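Home > Makers > Interviews > Branislav Rusnák and the paper that wouldn't lie flat

Branislav Rusnák and the paper that wouldn't lie flat

Branislav Rusnák is halfway through a sentence about glue when the kettle goes, and he carries on shouting about it from the kitchen. Wheat starch, he wants me to know, should never be rushed. "You stir until your arm complains, then you stir some more!"

I have wanted to talk to him ever since I picked up one of his notebooks at the winter market in Nostach and couldn't put it down again. It opened completely flat. The pages had a lovely dry rattle to them, and the spine was sewn in a dark green thread that I kept running my thumb along on the bus home.

He came to bookbinding by way of maps. His first job was in the back office of a walking publisher called Adent, where he folded and repaired route maps that customers had sent back in pieces. "People take a map up a hill in February and open it in the wind," he says. "It comes home like lettuce. I loved fixing those. I still have two they never asked for."

From maps he moved to hymn books, and from hymn books to the job that made his name locally, the Mastard ledgers. These were the account books of an old seed merchant, 14 volumes in all, left in a damp loft until the boards had swollen and the pages had stuck together in slabs. It took him most of three winters. He can tell you that there are 3,627 leaves in the set, as he had to number every one of them in pencil before he could take the books apart.

"I dreamed in turnip prices," he says, laughing. "But the handwriting! There was one clerk with the most beautiful letter g, and then one spring he's gone and there's a fellow who blots everything. I was quite upset."

Grain, and why he goes on about it

Ask him what beginners get wrong and he answers before you've finished asking. Grain. Paper bends more easily one way than the other, and if you fold against it the book will fight you for the rest of its life. He hands me a sheet and makes me try it both ways with my eyes shut, and I'm thrilled to say I could feel it straight away (he says everybody can, so I shouldn't get too pleased with myself).

He's just as firm about where you work. Plenty of people start out on a kitchen table with a bit of a wobble and crumbs in the cracks, and then wonder about the dents in their covers. He likes a big, pale, plain surface with the middle kept free, so there's space to turn a large sheet round without knocking into anything.

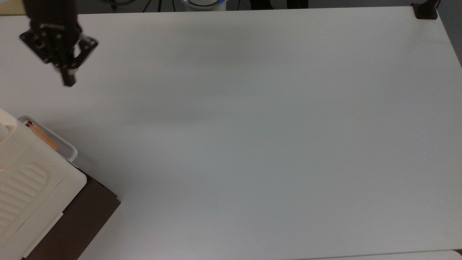
What comes next

The Rusnák workshop has a waiting list now, mostly family cookbooks and the odd Bible, and he has agreed to sew over 1,000 sections for a choir that wants its whole music library rebound. He seems delighted. I'd have gone to lie down.

He is also teaching his niece, who has already told him his knots are old-fashioned. "She's right, they are," he says. "Hers are tighter. I've started copying her."

I left with starch on my sleeve and a folded sheet in my bag. He'd pencilled an arrow on it for the grain.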